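The Wall Can Wait

Repainting a rental the week you move in is a mistake. I've made it in 5 apartments now. Five. Same white every time, same roller, same sore neck.

The last one was in Musbridge, top floor, two rooms and a kitchen you had to enter sideways. Keys at noon, drop cloths down by 3. No idea yet where the light came in. No idea where the bed was going. By the end of the month there was a dresser in front of the best paint job I ever did.

So, a different plan this time. Leave the walls alone. Live there. See what bugs you.

Most of what bugs you goes away, which surprised me. The gray smudges from somebody's chair, the long streak where a table got dragged out — gone from my head in two weeks. What stayed was the stuff I'd never have spotted on day one. A hallway that eats all the lamp light. A bedroom corner that looks yellow after 5 and only after 5.
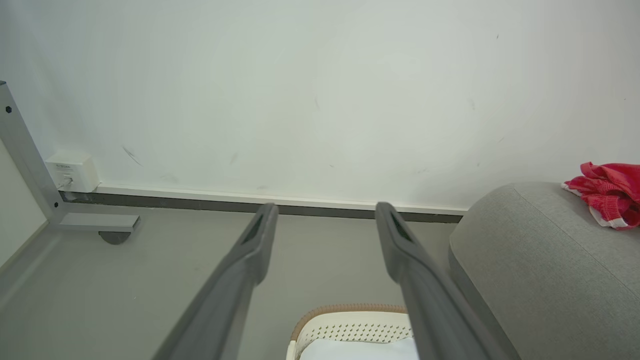
White wall, small scuffs, a socket. Leave it a while.

Then there's washing. People skip it. A bucket, warm water, a drop of dish soap, a soft sponge, bottom to top so the drips don't leave tracks. Try a spot behind the door first. Flat paint hates scrubbing and you'll get a shiny patch that shows up worse then the mark did. Eggshell is more forgiving. Pencil comes off with a plain eraser. Crayon, baking soda on a damp cloth, go easy.

Walls around sockets get grubby from hands. Barely damp cloth there, power off at the breaker, no spraying. Ever.

Touch-up paint sounds clever and mostly isn't. Even out of the same can it dries a shade off, old paint having had years of sun and frying. I've had luck with a tiny foam brush, dabbing, on marks smaller than a dime. Anything bigger, do the whole wall corner to corner.

And ask what the paint is! The management office at Figueroa Court keeps a card for every unit, brand and finish and all. A building I rented in over on Stasia Street had nothing, just 14 half-dried cans in the basement, no labels, all of them white. None of them the same white.

My Kallitz place, the one I'm in now, has had three coats of nothing since December. One wall got washed. The hallway is getting a second lamp. The yellow corner I've decided I like, and teh bedroom door is next, it sticks when it rains.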